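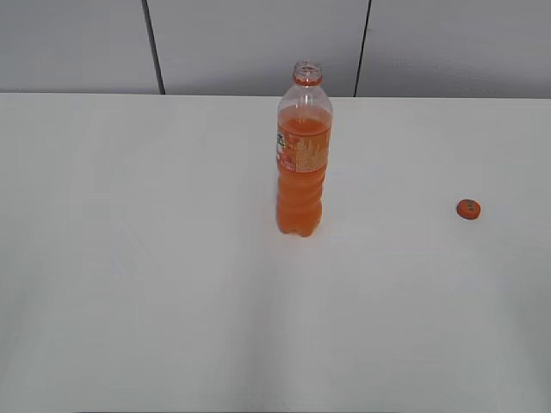 To: Hurkier Building Social List
Date: Dec 6, 2025
Subject: Re: Drinks for the December potluck (was: who keeps leaving the caps off)

On the question of the orange soda, the list wrote:

> I don't want to start anything, but at the last potluck every
> bottle of orange on the Drito table was open and not one had its
> cap on. By the time dessert came out it was orange syrup.
> Can we please agree that whoever opens a bottle closes it?
> Also, does anyone know what the orange was? It wasn't the
> kind I usually buy and my kids have been asking. I looked at
> Preltau and they only had the store brand.
> And are we doing cups or is it bring your own again?

You did want to start something, and I respect it. Taking these in the order I feel like answering them.

What it was: Mirinda, with the Chinese label. The name on the front is 美年达, in green on a white zigzag sort of mountain. I opened one at home this morning in the name of research. 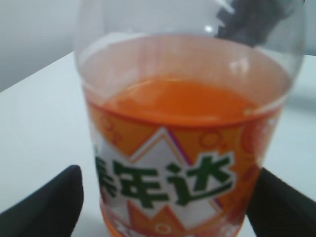
The label, close up. Look for the green characters, you want the ones ending in 年达.

Your kids have good taste, or at least loud taste. Preltau doesn't carry it and I don't think they ever have. I get mine at Shojaei Market, back wall, past the rice, on the bottom shelf where you have to kneel for it. They also keep a peach soda down there that I can't recommend. If you're driving over before the potluck, let me know and I'll give you money for extra.

Caps: I agree with you in full and I will also be part of the problem, as I have been at every potluck since I moved in. I open the bottle, I put the cap down somewhere sensible, somebody asks me to hold a casserole, and the cap enters a new phase of its life. Last year I found one in my coat in March. What I'd suggest is that we open one bottle at a time and leave the rest in the cooler. We had 16 people and I believe every single bottle was opened within the first ten minutes, as if there were a prize. Fewer open bottles, fewer orphans.

I'd also like to put in a word against filling the little paper cups ahead of time. They sit there in rows going flat and then we pour them down the sink in the upstairs kitchen, which doesn't drain well to begin with.

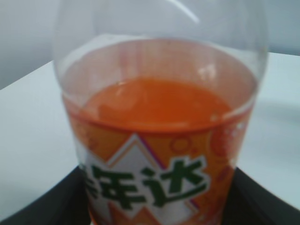

Same bottle from the side. It's filled to just over the label, after whatever I "tested" of it.

(Fine, I don't remember where the line was when I bought it. Nobody needs to audit me.)

Cups: there are 13 of the hard plastic ones left in the Drito cupboard, so bring your own if you're particular, or if you plan on arriving late. Please take them home and wash them if you use them. The sponge in there is from another era.

So far I have myself down for three bottles of the orange and a bag of ice. Still missing: anything without sugar, something hot for the people who think cold drinks in December are a character flaw – you know who you are, and you have a point – and a bottle opener, because the old one left with somebody's leftovers.

Reply to the list and not just to me, or I'll end up with four people bringing ginger ale again.

– Apt. 163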